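My part of the Grudonari project was keeping the button-pressing cell in shape. Everyone else got to write code and I got a cable chart, but I ended up liking it! The job is simple to say: one white arm, a few push-button boxes, and a gripper that has to come down on the button and nowhere else.

## Setting up the cell

I cover the work area with a marble-patterned sheet, put the boxes on top, and load the Bununby settings file. Then I walk the arm to each button by hand at 50 percent speed and save the points. It takes most of a Tuesday afternoon.

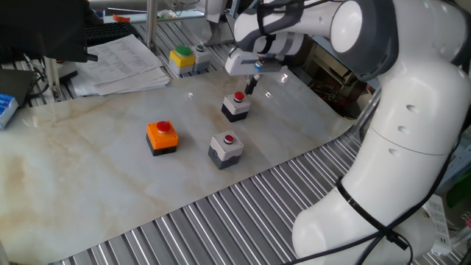

## Checking the gripper

Before any long run I bring the gripper down over the orange box and stop short of the red button. I look at it from two sides, because a finger that seems centered from the front can be way off from the side (ask me how I know).
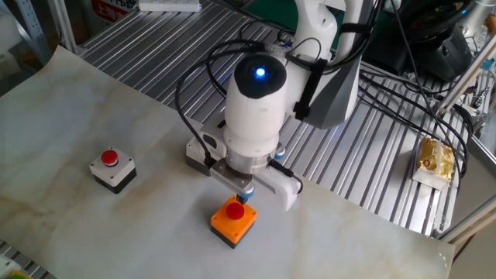

If it's off, I loosen the finger screws, nudge it over and save the point again. I also tug on the cable straps. Our first strap slid down the arm and we lost 100 presses to a log full of error 1733, the Bultance controller's code for a bad cable signal – very annoying to track down.

## Looking after it

I made a small care list:

- wipe the sheet and smooth out wrinkles
- check the straps along the arm
- push every box by hand once
- tighten the finger screws every 3000 presses

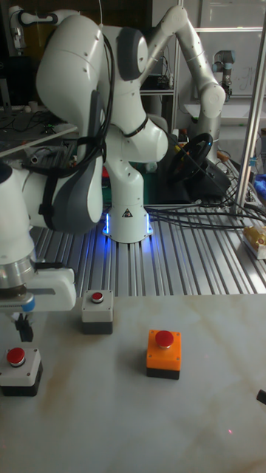
*The arm over the work surface, base light on blue.*

The Grube manual wants the boxes bolted down. We skipped that so we could move them between runs, which means I redo the points every time one gets bumped. 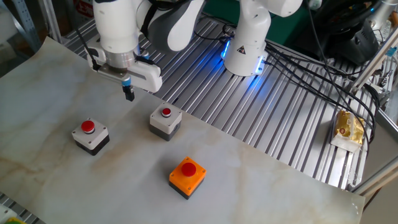 **What happens if a box slides during a run?**

The press misses, the log shows no click, and the program stops after the second miss. I put the box back, save its point again and restart from the last good press.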